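4.2 Collecting the demonstrations

All demonstrations were given by remote control. The operator holds a pair of leader arms, the follower arms copy them, and the wrist cameras record what the fingers are up to. We had planned to compare this with kinesthetic teaching, in which a person takes hold of the arm and drags it through the motion, and we did so for one Thursday afternoon. The arms were heavy enough, and the wing nuts small enough, that our operators described the experience as writing a postcard with a garden gate. The hand-guided episodes were dropped and are not counted in anything that follows.

The task is to pick single wing nuts out of a blue plastic tray. We chose wing nuts after reading the Guvirari benchmark, which uses plain hex nuts and reports results that made us suspicious of hex nuts. A wing nut has no polite way to lie down. It rests on one wing or on both, it hooks onto its neighbours, and its colour changes with every degree the wrist turns. An operator can see all this and cope. A policy trained on the operator's coping has to work out what was being coped with.

Operators were told to bring the gripper in over the near rim of the tray, keep both fingers clear of the plastic, and close only when a nut sat between the tips. The first of these caused the most grief. At low approach heights the wrist camera sees a great deal of rim and stone and very little else, and the operator is steering mainly on faith and on the view from the other arm.
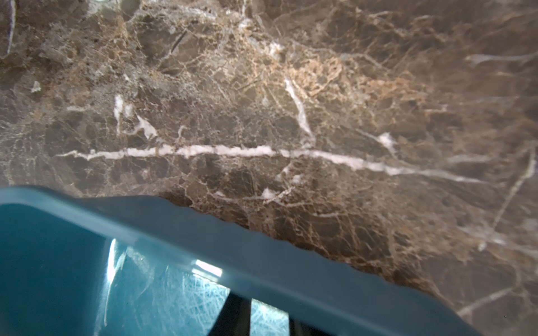

Figure 3a. Wrist view at the near rim. Both fingertips are at the bottom of the image; most of the rest is benchtop.

We considered trimming such moments from the data. Gape argued for it, on the grounds that a picture of marble teaches a network about marble. Bedoya argued against, on the grounds that the robot would meet the same marble at test time and had better have an opinion on it. We kept them. The benchtop is in any case a hard background: its white veins are bright, thin and about as reflective in the recording as the parts we care about. An early version of our detector, trained on 59 episodes, placed several confident grasps on the geology.

Once past the rim the operator's job becomes more like ordinary sorting. Episodes were recorded by two people, and their habits differ enough to be told apart from the joint traces alone. Gape approaches slowly, pauses above the target and closes once. Bedoya arrives early, nudges the nut until it sits better, and closes when he likes the look of it. Both styles work. Mixed together without a style label, they gave us a policy that paused thoughtfully and then nudged the nut under its neighbours.

The pause turned out to matter more than the nudge. During it the operator is making small corrections, most of them too small to notice while driving, and it is these that line up the gap between the fingers with the part. With the pauses cut out to save disk space (a decision made in August and regretted by the end of the month), the policy closed on air far more often. We put them back. Readers tempted to filter out idle time should first check that the time is idle.

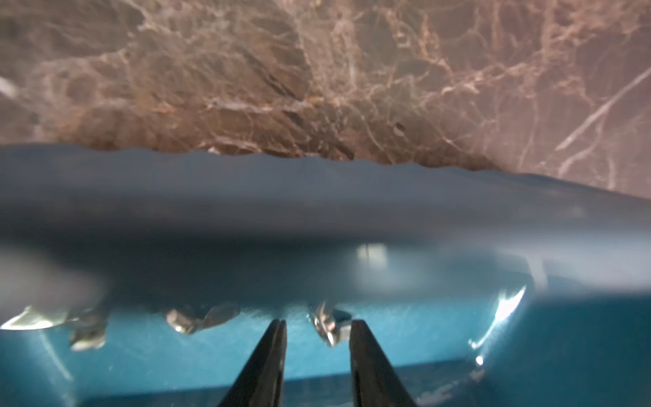 4.3 Two arms, one tray

The second set of demonstrations uses both arms over the same tray. The motive was practical. Nuts near a wall are awkward for one arm and often easy for the other, and a person given two arms will pass the work across without being asked. We wanted the policy to pick up this habit, so the instructions said only that either arm could take any nut, that the arms should not touch, and that the tray should stay where it was.

Of the 2355 recorded episodes, 20 were thrown out because the arms did touch, and 11 more because the tray did not stay where it was. The remainder include a good deal of what we came to call manners: one arm holding still near the tray while the other works. No rule in our instructions mentions this. It came from the operators, who were both brought up properly, and it transferred to the policy better than anything we set out to teach. 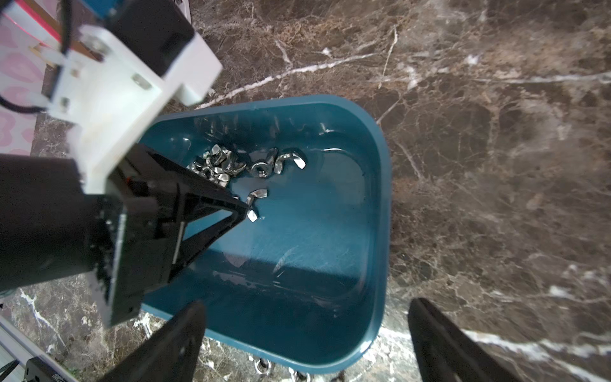

Figure 3b. Two-arm condition. The other arm's finger is beside two loose wing nuts near the pile; three more lie on the bench below the near rim.

Nuts on the bench were a question of bookkeeping. We first treated any part outside the tray as a failure and ended the episode there. Following the Zistard protocol, we later marked such parts as "displaced" and let the operator carry on, which gave us demonstrations of recovery at no extra cost beyond the operator's patience. Picking from bare stone is harder than picking from the tray in one respect, as there is no wall to push against, and easier in another, as there is no wall to hit.

Piles were treated separately. When nuts are heaped, the operator must choose one, and the choice says a lot about what the operator thinks will come loose. We asked both operators to explain their choices and stopped asking when the answers settled into "that one". We therefore label only the part that was taken, and leave the reasons to the network, which has not complained. The grasp labels were entered by hand in the Wandatberg annotation tool and checked by whichever author had not driven the episode.

A limit of this set-up should be stated plainly. The operators could look at the bench directly while driving, and the policy could not. Where the wrist view was blocked by the rim, a person would simply lean over. Some of our demonstrations therefore contain motions that cannot be explained by anything in the recorded images, a problem that Šindelář also reports for drawers. We return to it in Section 6, where we make the operators drive from the camera views alone and record what this does to their success rate and, briefly, to their language.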